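4.2 House rules for hand-held collection

I want to spend a little time on the rules we ended up with, because when Oana Tănase and I started on the Pliltano recordings we had none, and it cost us. Our first 70 demonstrations went straight in the trash. Two of us had been picking up the same objects in two different ways, one from the rim and one from the middle, and neither of us had written down which way was right. (I still think mine was right. Oana disagrees, and it's her protocol that got adopted.)

So, the rules. The first is that every task gets a one-page sheet before anybody touches a gripper. The sheet says what the objects are, what counts as done, and what counts as a failure you keep versus a failure you throw out. That last part caused more arguments than everything else put together! Our reading of good practice is that a fumble followed by a recovery stays in, and that a collector who stops to ask a question ends the take. Valtteri Aaltonen wanted the fumbles gone too, and for the Arau tasks we let him have it, which is why the Arau numbers in Section 5 shouldn't be compared with the rest.

The second rule is about fingers. Prints wear, screws back out, and a grip pad that was fine in April may be slick by the time you need it. We check both grippers at the start of a session and again after every 30 takes, and whoever does the check initials the log. If a finger gets swapped, the session number changes. It sounds fussy, I know. We had one stretch where a swap went unlogged and it took me a whole afternoon of scrubbing through video to find where the new pad came in.

The third rule covers soft and crushable things, and it's the one people write to us about. Paper cups are our standard case (see Figure 3). They're cheap, they stack, they slide around when you'd like them to stay put, and they show damage easily. The sheet for cups asks for a light squeeze on the wall, no lifting by the lip, and a fresh cup as soon as one has a dent you can feel with your thumb. Small creases in the sleeve are fine.

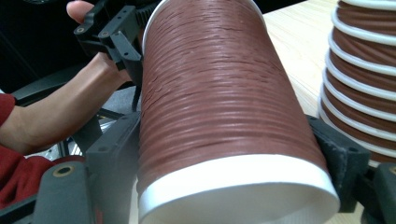

Figure 3. Cup handling with two hand-held grippers; one cup held between the fingers, nested cups alongside.

We went back and forth on whether to put a number on "light squeeze." The Aden sheets did, and collectors spent so much attention on hitting the number that their motions got stiff and slow. We dropped it and went with a short practice period, watched by somebody who has already done the task. I wouldn't call that a standard in any formal sense, and a reviewer of an earlier draft said so pretty bluntly. Fair enough. But the full set came to 1738 takes, and the ones recorded after the practice period went in were much easier to label.

One thing we'd change: the sheets should carry a version number. Ours didn't until the Onu tasks, so for anything earlier you'll have to go by the session log.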